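About Zatmont

Zatmont is a small workshop that shows robots how to do everyday jobs by doing the jobs ourselves, by hand, over and over. We open things, close things, stack, pour, fold and wipe. Then we hand the recordings to the people who build the software that moves the arms.

We began with one table, one hand-held gripper and a great deal of washing-up. Octavian Oprea, who started the workshop, had spent years steering robot arms from a desk with a pair of joysticks, and he was convinced that people would teach far better if they could feel what they were holding. He still is! Give someone a gripper they can carry around like a pair of kitchen tongs and they stop thinking about the machine and start thinking about the jam.

What we do all day

Most of our work falls under a project called Plollow, our library of kitchen and pantry tasks. A task might sound tiny (take the lid off, put it back on) but there are so many ways to do it. You can come at it from the left or from above. You can nudge the thing round first, or wait for a second pair of hands. We want all of those in the library, including the clumsy ones, so each demonstrator works in their own style and we don't correct it.

Plollow now holds 2440 finished demonstrations, and 669 of those are to do with jars, lids and seals. We do love a jar. Clear glass on a pale surface is hard for a camera to make out, and a rubber seal bends and sticks in a way a wooden block never will.

Glass and sealing rings, from the gripper's side:
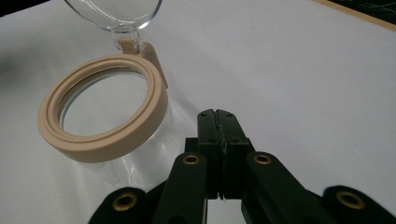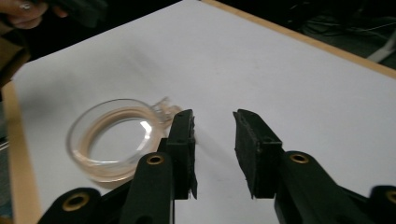

Our other line of work is Bermúdez, the remote side of the house. There the demonstrator sits in the next room with a headset and two handles, and a full-sized arm copies every movement. It's slower, and new people find it maddening for the first morning, but it's the right way to teach anything heavy or hot. We have 169 tasks written up for it so far, from lifting casserole lids to loading a dishwasher rack.

Who we are

There are 17 of us. Some trained as engineers, but we also have a former pastry cook, two puppeteers, a piano tuner and a man who repaired sewing machines for most of his working life. It makes for good lunches. People who have spent years being careful with their hands pick this up wonderfully fast, and they notice things in a recording that the rest of us miss, like a wrist turning a moment too soon.

Everyone demonstrates, Octavian included. Everyone also takes a turn at checking, when you sit with a pot of tea and watch someone else's recordings at half speed, marking where each step starts and stops.

Come and have a go

We keep an open bench at Baseck, our building by the canal, through the darker months, starting in December. Bring an object from home that you find fiddly and we'll put a gripper in your hand and see how you get on. Past favourites have been a travel cot, a tin of golden syrup and a very old bicycle lamp.

Schools are welcome in the mornings, and groups of up to 17 fit nicely if nobody minds sharing a stool. If you'd like to join the team, tell us what you're good at doing with your hands. We read that part of the letter first.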